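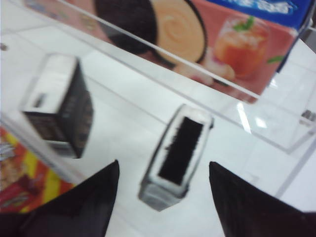 The gripper at the snack table during the Gilel demonstration.

MINUTES OF THE OPEN DAY MEETING
Held at the Tolholm hall, 29th December
In the chair: Pendo Swai
Minutes taken by: Erick Kirui

1. Welcome
Pendo opened by thanking everybody for coming out between the holidays, and said how lovely it was to see so many faces from Hemmin, who had the longest drive of any of us. Coats went on the back rail and the coffee was kept going all through the meeting (thank you to whoever brought the second pot!).

2. Minutes of the June meeting
Read and accepted, with one correction: the spelling of Nuron in item 4.

3. The demonstration
Gilel gave us a good long look at their picking arm, working at a white table with snack packages, a clear acrylic rack and a light blue basket. Members were free to walk up and watch from the tape line, and most did, some of them more than once. The presenter talked us through how the two fingers open and close on small items, and was very patient with our questions, including several that were really about lunch.

On cost, we were told that a smaller arm can be rented for 112 dollars a day, with setup charged separately. Pendo asked for that in writing before anyone gets too excited, and Gilel promised to send a sheet. 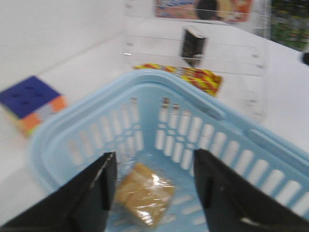
Erick asked whether the arm could cope with soft packaging day in and day out, as most of what goes through the Hemmin pantry comes in bags and film. The presenter replied that wrapped food takes more tuning than boxes do, and offered to try a crate of our own goods if we send one over.

4. Attendance and money
The door count was 156, which pleased everyone very much, as we had set out 40 chairs and hoped for the best. Donations came to around 1000 dollars. It was agreed that this goes toward the hall heating first, with whatever is left held over for the next open day.

5. Visit to Nuron
Nuron has kindly invited us to see their packing floor. There was a warm and rather long discussion about whether to take one van or two, and we settled on two. Names to Pendo, please, along with a note of anyone who can't manage stairs.

6. Actions
Pendo to chase the rental sheet from Gilel.
Erick to put together the crate from the Hemmin pantry, with plenty of bagged items in it.
Erick to write to Nuron and accept.

7. Any other business
A blue scarf and one child's mitten were left by the door and are in the office drawer.

The meeting closed with thanks to Gilel and a round of applause.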